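Demonstration gathering (robot learning)

Demonstration gathering is the job of recording people doing a task so that a learning system can later copy it. You will also see it called teaching by showing, demo collection, or just "collecting," and that last one is what everybody I work with says. I've been keeping up this entry on the Timska wiki for a while now, and I write it the way I'd explain it to a new person over lunch, so forgive the "I" all over the place. The old version was drier and I don't think anyone finished it.

Contents: Background - Ways of collecting - The hand-worn method - Episodes - Variety - Bad examples - Labeling - Open arguments - See also

Background

For a long time, if you wanted a robot arm to pick something up, you wrote down where the thing was and told the arm to go there. That works great in a factory where the thing is always in the same spot. It works terribly on a kitchen table. A learning system goes at it from the other end: you give it lots and lots of recordings of the task being done, each one made of camera video plus a log of where the hand was and how wide it was open, and it works out for itself which movement tends to follow which view.

The catch is that somebody has to make all those recordings. There is plenty of text lying around in the world for a language program to read, but there is no big pile of "how my wrist moved when I set the cup down." So you make the pile yourself, one short recording at a time, and that's the work this article is about.

Ways of collecting

There are three main ways, and most groups end up mixing them.

Hand guiding (you will see "kinesthetic teaching" in papers). You grab the robot's own arm and push it through the motion while it records its joints. It's easy to explain and very tiring. Your own body also gets in the way of the cameras, which spoils a lot of video.

Remote driving. The person moves a controller, or a smaller copy of the arm, and the real robot follows. The recordings are exactly what the robot can do, since the robot did them. But it's slow! My first afternoon driving I took ages to do a thing my hands do without thinking, and I wasn't any good by the end of it either.

Hand-worn grippers. The person straps on a pair of grippers and does the task directly, no robot arm involved. This is my favorite and it gets its own section.

The hand-worn method

The idea is simple. If the thing on your hand has the same kind of fingers the robot has, then what you can do with it, the robot can more or less do too. You lose your real fingertips (you'd be amazed how much you miss them), but you keep your own shoulders, elbows and sense of timing, and the motions come out smoother than anything I ever managed with a controller.

Two hands are harder than one. With a single gripper you tend to rush, and with a pair you have to decide which hand holds and which hand works, then stick to it. Nelu Sandu, who trained me, used to make new people practice with the recorder off until they quit swapping hands halfway through. It felt silly for a day or so and then it really didn't.
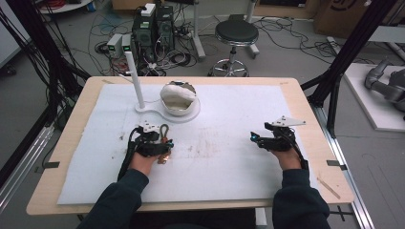

The other thing to get used to is cables. A wired gripper drags on your wrist, and if the slack is wrong you start making little corrections with every reach. The system has no way of knowing those corrections were about the cable. It will happily learn them. So run the cable back along your forearm, leave enough loose that you can reach the far side of the table, and check it again after each break.

Sessions should be short. Grippers get heavy, and a tired person starts sliding objects where a fresh person would lift them. I stop when my shoulders start creeping up toward my ears.

Episodes

One recording of one attempt is called an episode. It begins with the hands at a resting place and ends when the task is done and the hands are clear. A good episode has a clean start, a clean finish, and no long pause in the middle where you were wondering what to have for dinner. Pauses are poison, by the way. A system that has seen a lot of pausing will learn to pause, and then it just hangs there over the table forever.

How many do you need? It depends on the task, and people will give you wildly different answers. Our Nandunach set, which was a plain pick-and-place job, came to 800 episodes and the results were decent. Zisach involved soft stuff like cloth and paper, and there we went to 3000 before we were happy. Soft things never lie the same way twice, so there's just more to show.

Variety

If every episode starts with the object in the same place, you have one example recorded many times over. Move things. Turn them. Raise the table, change the lamp, let somebody taller have a go. We keep a list of starting layouts and shuffle it every morning, because people left to themselves put the bowl back where it was - I do it too, and I wrote the list.

Different people matter as much as different layouts. Everyone has a style. Mine is to come in low from the side, and a set made only by me would produce a robot that comes in low from the side and is lost when there's something in the way. On the other hand, if five people solve the task five different ways, a simple system may try to average them and do something none of them did. The usual fix is to agree on the order of steps and leave the rest loose.

Bad examples

Drops, fumbles and missed grasps happen all day. There are two kinds and it's worth keeping them apart:

Failures. The task did not get done. These get marked and left out of ordinary training, though some groups use them to teach a separate checker what failure looks like.

Recoveries. Something slipped, and the person fixed it and carried on. Keep these! They are some of the most useful recordings you have, as they show the system how to get out of trouble. In March we went back through the Zisach rejects and found 251 episodes that were really recoveries somebody had thrown out for being ugly. Adding them back helped more than I would have guessed.

What you should not do is fake a fumble on purpose. It looks fake in the motion log, all neat and slow, and it doesn't match the real thing.

Labeling

Each episode gets a short written line saying what was done, in everyday words. "Put the lid on the jar" is fine. Write it right after the session, while you still remember, and use the same word for the same object all week. We once had "cup," "mug" and "beaker" for one item and it took me two evenings to sort out.

Times and gripper settings are logged automatically, but note anything the log can't know, such as a gripper pad being replaced or the table being bumped. A bumped table is a new camera position as far as the software cares, and you'll want to calibrate again.

Open arguments

People disagree about how much to clean up. One camp trims every episode tight and throws out anything wobbly. The other camp, mine, trims very little and collects more. The Ông notes (see the shared folder) come down closer to the first camp, and they make a fair case for small sets, where one odd recording carries more weight.

There's also a running argument over whether hand-worn recordings alone are enough, or whether you always need a few made on the real arm to finish things off. For easy tasks I'd say you can skip it. For anything where the arm might run out of reach I wouldn't, given that a person can lean over a table and a bolted-down robot can't.

See also

Gripper calibration; Motion logs; Remote driving; Starting layouts (list); Zisach set

Last edited 30 June 2019. The part on recoveries was rewritten and the old episode naming rules were moved to their own page.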